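4.2 Reference drift and input leakage

The Mimix board takes its analogue reference from the same regulator that feeds the microcontroller. In the first revision this was treated as harmless, as the bridge output is ratiometric and changes in the supply should cancel. They cancel only if the bridge and the converter see the same voltage at the instant of sampling. On the revised board the bridge is switched through a small MOSFET to save current between readings, and the drop across that device depends on temperature. Readings taken straight after switch-on were therefore lower than those taken once the supply had settled.

A settling delay of 30 ms was added to the sampling routine. Shorter delays left a visible tail in the data; longer ones gave no further gain and shortened battery life. The delay is fixed in firmware and cannot be changed from the host side. Gwion Owen's earlier layout placed the reference capacitor on the far side of the connector. Moving it next to the converter pin removed most of the remaining scatter, and the moved position is used in all results given below.

Input leakage was examined separately. The converter input is protected by a series resistor and a pair of clamp diodes, and the reverse current of the diodes flows through the source resistance of the bridge. At room temperature the error is below one count. It grows as the board warms and would not be acceptable in an outdoor enclosure exposed to direct sun. Low-leakage diodes were fitted to the two boards sent to Crichton, and the original type was kept on the Firnstead boards so that the two could be compared over the same season.
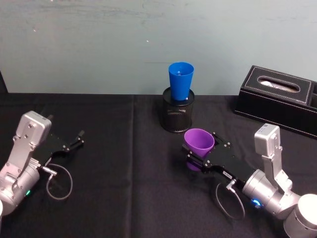
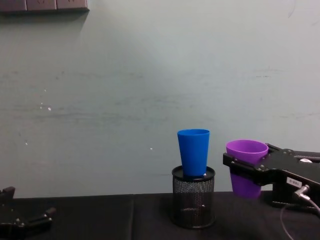
Figure 3. Table with black cloth and the painted wall behind it, two views.

Each stored value is the mean of 137 conversions. The number was set by the size of the sample buffer left over once the radio stack had been loaded, and it has no special merit as a filter length. It does not cover a whole number of mains cycles at the sampling rate used, so some pick-up at 50 Hz remains on boards powered from a plug-in adaptor. Boards running from cells show no such component. A shorter window matched to the mains period was tried on one board and gave a cleaner trace, but the change was made too late to be included in the main comparison.

Readings are sent to the host every 600 s. The host program, Clerkico, checks each packet for length and checksum, attaches its own time stamp and writes the raw count to file without scaling. Calibration constants are applied only at the analysis stage. This keeps the original record free from any later change in the constants, a point raised by Saodah Oei when two early sets of readings were found to have been scaled twice. Lost packets are marked as missing and are not filled in.

The calibration itself uses a straight-line fit over the working range. A quadratic term was tested and found to be smaller than its own standard error on every board except one, where it was traced to a poor solder joint on the bridge excitation line. After the joint had been remade the term fell to the level of the others. The straight-line constants for that board were then measured again and replace those obtained before the repair. The effect of cable length on the fit is treated in Section 4.3.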